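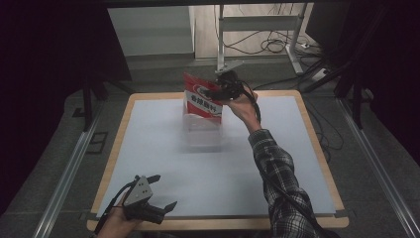
Figure 3.1 A red and white snack bag raised above a table.

Chapter 3
Why the Room Is Part of the System

Play a bass line you know well, loud enough to enjoy, and walk slowly from the middle of the room into a corner. The notes swell, get fat, and start to run into each other. Walk back and a few of them almost vanish! The amplifier is doing just what it did before, and so are the speakers. You moved, and the music changed.

I still get a kick out of this every time I do it, and it is the best way I know into the subject of room acoustics. In the last chapter we followed the signal from the disc to the speaker cone. Now we let it loose in the air, where things get livelier (and a good deal messier).

Start with size. A tone at 50 Hz makes a wave longer than most living rooms, so it can't pass through the room the way a ripple crosses a pond. It hits the wall, turns back, and meets itself coming the other way. Where the two add up you hear a boom, and where they cancel you hear very little. A tone at 490 Hz is much shorter, about the length of a grown-up's arm, and it behaves more like a ball bouncing off whatever it meets. Both kinds are in nearly every song you own.

Our test room for this chapter is the upstairs lounge at Lodden, with a pair of Plarketti bookshelf speakers on stands and a Feveck amplifier between them. It's a lovely room to sit in and a terrible one for bass, and you'll come to know it very well. The full set of measurements, taken in December, is on page 351.

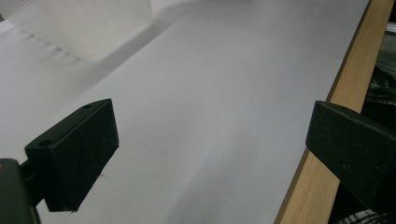
Santeri Mustonen wrote after reading a draft of these pages that he would move the chair before he ever touched the speakers, and that shifting it forward by the width of a cushion had cured a droning low note he'd put up with for years.

Good advice, and we'll try it in Section 3.2. First, though, we need a way to tell where the trouble spots are, and for that you'll want a tone generator (a free phone app is fine), a roll of masking tape, and a patient household.

Key terms: standing wave, node, reflection, room mode, listening position

3.1 Finding the Loud and Quiet Spots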